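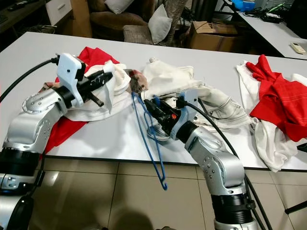 Wednesday, hanging work

Got in 8.40, table wiped down. Same pile as last time, reds and whites mixed. Didn't sort first, wanted to see how far it goes unsorted. Not far. White stuff on top of red, hems folded under, no idea which sleeve belongs to what until it's shaken out.

Order that worked best after some mucking around: pull one garment clear of the pile, lay it out with the neck towards you, hanger in through the bottom hem and up to the neck. Going in from the neck stretches the collar, esp. on the knits from Bonditz. Dirk did two that way before I noticed, both collars now a bit wavy. Put them in the rewash tub with a note.

Hangers: the blue plastic ones are fine on the rail, hook has enough throat. Slippery at the shoulders tho. Anything with a wide neck slides off one side when the rail gets bumped. Tried a turn of rubber band on each shoulder, holds ok, looks awful, leave it for now. Schwerdtfeger quoted 200 of the flocked kind, have not ordered, need to know colour first. 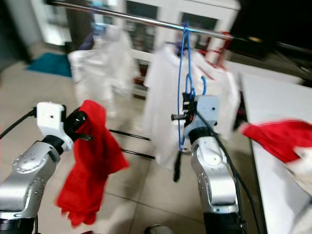
Birger Magnusson
Workshop lead, garment handling

Rail notes. Still too close to the table. You turn round with something long and it catches the corner. Move rail out before next session and put tape on the tiles so it goes back to the same spot. The floor isn't quite level on that side so check the feet.

Spacing on the rail: bunched up they dry creased where they touch. Leave a hand's width. Whites to one end, reds to the other, so we stop finding pink cuffs. (Wulten label says colourfast. The Wulten label is wrong, see May notes.)

Weights, dry, for the record: heavy red top is batch 1087, didn't get to the others becuase the scale was flat. Batteries.

Timing, by stopwatch, one garment off the pile to on the rail: best 22 s, worst I stopped counting, it was the long white one with the seams all twisted. Most of the time goes on finding the hem, hardly any on the hanger. So the pile is the thing to fix. Two tubs on the table insted of a heap? Try it.

To do
- tape on floor
- scale batteries
- ask Zeleren if they do a rail with notches
- Dirk: rewash the 2 wavy collars, cool, dry flat
- small pieces, not for hanging, need their own tub. Keep ending up inside the shirts

Stopped 3.15. Left what's on the rail where it is, pls don't fold.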